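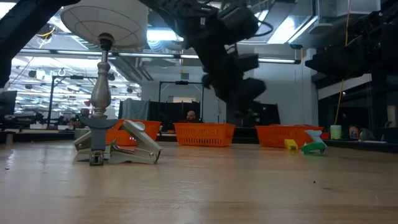
Kakura, part four: rails, plates and the first sorting runs

The table is up and both arms move. I have been calling the whole thing Kakura since last July, when it was a drawing and a box of bearings, and the name has stuck well enough that other people at Comholm use it on the booking sheet.

If you are new to these posts: Kakura is a two-arm sorting table. One arm sits on each side of a wooden top, and the job is to pick small parts off the wood and drop them in the orange baskets along the back. I want it to do the tidying after our repair evenings. It is a long way from that.

Frame and rails

I started over on the frame after part three. The old one had the arms bolted straight to the tabletop, and every time one of them stopped hard the other one moved with it. You could see it in the position log as a bump. Now the arms stand on their own mounting plates, and the plates sit on pairs of rails that are tied into the black frame.

Each rail is 1320 mm long. I cut them slightly over and faced the ends on the mill, which took a whole Saturday and was probably more care than they needed. The plates are drilled for 12 bolts each. I only tighten the four corners while I am still moving things, and put the rest in when a position has lasted a week.

Squaring the frame took longer than building it. What worked was to leave every joint finger tight, measure both diagonals, push, measure again, and then tighten one corner at a time. I had 3 mm of difference left at the end and I have left it there.

Cables

Cables are the part I like least. The runs along the arms have to be long enough for the full reach of the wrist, and when the arm folds up all that length has to go somewhere. At the moment it goes up in a loop. The loop can catch on a basket rim, and when it does the Baird controller sees a rise in current and stops everything. That is the right thing for it to do, but then I have to home both arms again.

I tried a spring reel and took it off the same evening. The pull on the wrist was worse than the loop. Next I will try clips at closer spacing, 40 mm apart on the last segment only.

Teaching the moves

I record moves in Cutoro, the little program I wrote for the first version. I bring the gripper to a spot, save it, bring it to the next one, save that, and play the list back. It has no idea where the parts are. If a piece has moved, the gripper closes on air.

On 12th March I logged 158 pick attempts over one long day. The block shapes went well. The ones with points or branches sticking out were bad in every position I tried, and I think the fingers are too narrow for them. They also have very little grip at the tip. I have a sheet of thin rubber to glue on, but I want one more day of numbers with bare fingers first.

The other thing I noticed is how much the height matters. A saved spot that is slightly low presses the fingers into the wood, and the arm flexes before the controller cuts in. I now save every pick a little high and come down in small steps. It is slow – the left arm takes long enough that I can go and fill the kettle – but I have stopped marking the table.

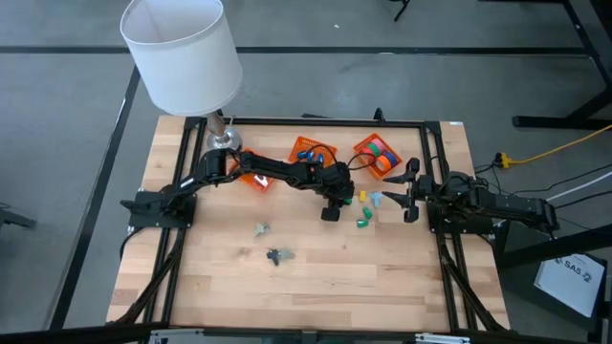

Rosaire Penner wrote after the last post to say that two arms were one too many for this job, and that I should get a single arm sorting reliably before wiring up the second. The same message asked how I keep them from hitting each other.

On the first point, maybe. I had both arms already and wanted the frame built once. On the second, the answer for now is crude. Cutoro holds a line down the middle of the table, and only one arm is allowed over it at a time. The other one waits with its gripper open on its own side. It wastes a lot of time, and it does nothing about cables, only the arms themselves.

Next jobs are the clips, the rubber, and a proper stop button on each side. The one I have now is on the left, and I am usually standing on the right.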